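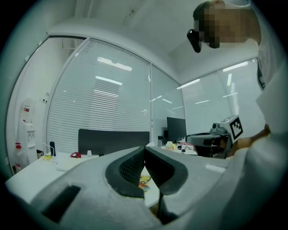 Last updated: Monday, May 25, 2026

Two hands on the desk

Hand-held grippers are sold as a cheap way to record manipulation. Sylvie Lavoie ran two of them against each other to find out what the savings cost.

By Gunhild Skov

The office where Sylvie Lavoie does her comparison work has glass partitions, white blinds and a water dispenser against one wall. Her test surface is an ordinary white desk, and the keyboard stays on it. She prefers a working desk to a cleared bench for early trials. A bare bench flatters a camera.

Lavoie evaluates end effectors for Kenis, a small integrator that fits picking cells for parts distributors. Since November she has been comparing two designs of hand-held gripper, the kind an operator carries through a task so the motion can later be replayed on an arm. The first is the Hiltik, which has soft fingers. The second is the Grondgate, a stiffer unit with a parallel jaw. Kenis wanted to know which would give usable recordings from staff who had never held either one.

Fingers first. Soft fingers deform around an object, which hides small errors in approach angle. An operator can come in several degrees off and still close on a part. The drawback appears on replay. The deformation depends on how hard the trigger was squeezed, and trigger position is a poor stand-in for force. Lavoie's first batch of replays closed at the correct width and dropped thin parts anyway. She now biases the commanded width two millimetres narrower than recorded for anything with flat sides, and leaves round objects alone.

The stiffer jaw has the opposite habit. It records an honest width, but it punishes a crooked approach by pushing the object away before the grasp closes. New operators compensate by slowing down near contact. That hesitation ends up in the data, and a policy trained on it will slow down at the same spot for no reason visible to the camera.

Of the 100 grasps in Lavoie's main comparison, split evenly between the two designs, the soft fingers lost 14 on replay and the stiff jaw lost 19. She doesn't consider the difference meaningful. The failures fall in different places, and she thinks that matters more when choosing a tool. Soft-finger losses came late, during the lift. Stiff-jaw losses came at contact, where a retry is cheap.

Cameras took up more of the trial than the fingers did. A wide lens mounted close behind the fingers sees the grasp and most of the room together, and the room is useful to the tracking software. It gives up resolution at the centre, where the object is. Lavoie tried a narrower lens for a week. Grasp labelling improved and tracking got worse, particularly when the tool was pointed straight down at a white surface with nothing on it.

Glass is the other difficulty. Ceiling lights reflected in a partition behave like features that move with the viewer, and the pose estimate drifts to follow them. Closed blinds help because the slats stay put, although their even spacing can produce false matches from one slat to the next. A square fiducial marker on top of the gripper gives an outside camera something unambiguous to find. It works until the operator rolls the wrist and turns the marker away.

A head-worn camera covers part of that gap. Operators look at what they are about to pick up, generally well before the hand arrives, so the head view holds the target while the wrist view is still sweeping across the desk. Synchronizing the streams is tedious. Kenis logs everything at 60 frames per second and aligns the clocks with a sharp tap at the start of each session, a method borrowed from film sets. Drift over a session has been small enough to correct linearly.

Replay is handled by a controller called Sebastian, written in-house and named before Lavoie joined. It takes a recorded trajectory, checks it against the arm's joint limits and rejects anything the arm can't reach. Two-handed recordings are rejected most often. A person standing at a desk will lean, cross one hand over the other and shift their feet, and a pair of fixed arms can do none of those things. Lavoie now marks foot positions on the floor with tape for two-handed tasks.

Weight was the complaint she heard most from operators. After an hour the wrist sags, the approach flattens and the recordings from the end of a session stop resembling those from the beginning. She caps sessions at 25 minutes and swaps hands where the task allows.

Kenis has ordered more of the soft-finger units for mixed parts and kept the stiff jaw for cartons. Lavoie's next trial uses the same desk with a matte grey mat over half of it, to see how much of the tracking loss comes from the surface and how much from the glass behind it.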